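To: Vitmont household list
Date: May 29, 2021
Subject: Re: folding on the bed or on a table?

Dear all,

On the list it was written:

> I fold everything on the kitchen table, because my back hurts when
> I bend over the bed. But then the piles must travel through the
> whole apartment and half of them fall over. How do the others do it?
> Is it worth buying a folding table for the bedroom? I saw one from
> Rernent, but it takes a lot of floor.

I can answer only for myself. I had a table from Sleiman for this purpose and I gave it away in December. Now I do all the folding on the bed, and I want to explain my way, maybe it is useful to somebody.

First I make the bed completely, with the flowered cover pulled flat. On a flat bed the sleeves lie straight and you see quickly if something is folded crooked. Then I bring the clothes and put them down in one go. I do not sort in the basket, I sort on the bed.

The dark things are my difficulty. In our home there are many black clothes, and in the evening black and navy look the same to me. So I fold in daylight and I start with the biggest black piece. When it is out of the way, the small ones are easier to find. The gray things I put on top of each other as a separate pile, and the light ones I leave until the end.
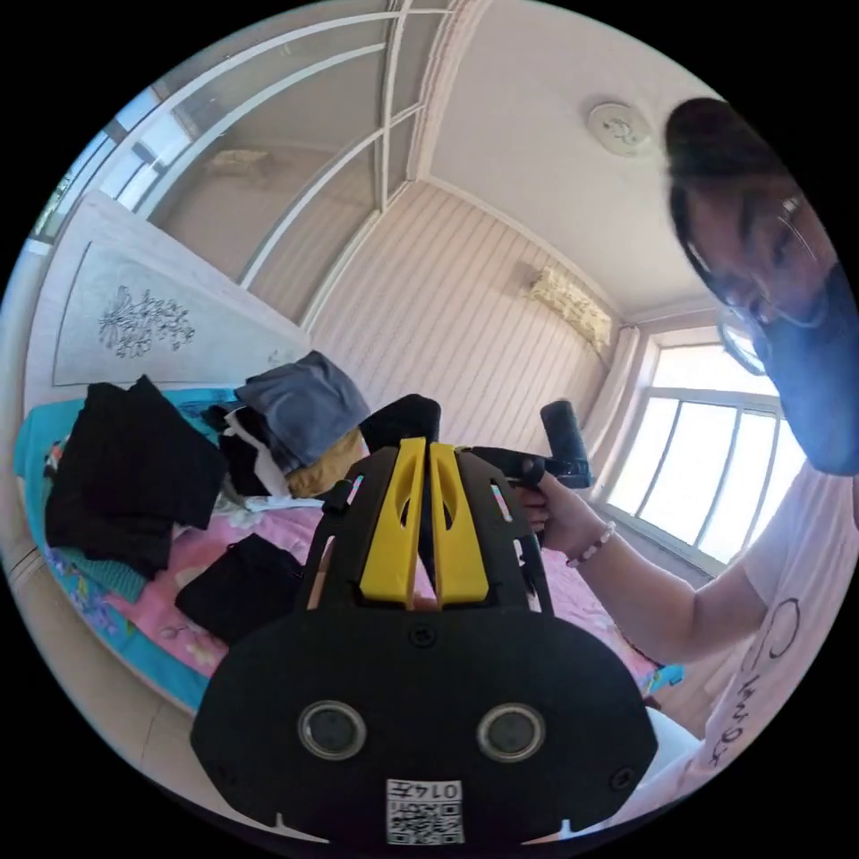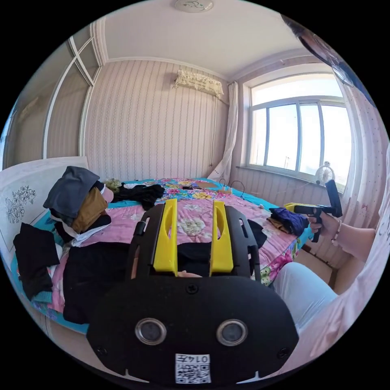
Folded and not yet folded things lie together on the pink cover for a while, and I have stopped fighting with this. What helps me is to build the finished piles always on the side of the headboard – then I work from the other end and do not lean over them.

For the back: I fold in small portions, 10 minutes, then I carry one pile to the wardrobe and come back. The walking is the rest. I also tried to kneel on a cushion beside the bed. For T-shirts it is fine, for big pieces the arms are too short.

T-shirts I fold in thirds lengthwise and then once across. Trousers I fold along the legs and then in half, without rolling. Rolled trousers opened themselves in my drawer every time.

If you still want a table, please measure the floor with the wardrobe doors open. I did not do it, and for 4 months I had to push the table away for every sweater.

With kind regards from Undport

Reply from another list member:

Thank you for the hint with the wardrobe doors, I measured now and the table would stand exactly in front of them, so no table for me. I will try the bed in small portions. One question about the black things: do you fold them inside out? Mine collect every bit of lint from the bedspread, and I would like to know if this happens to you as well or if it is only my fabric.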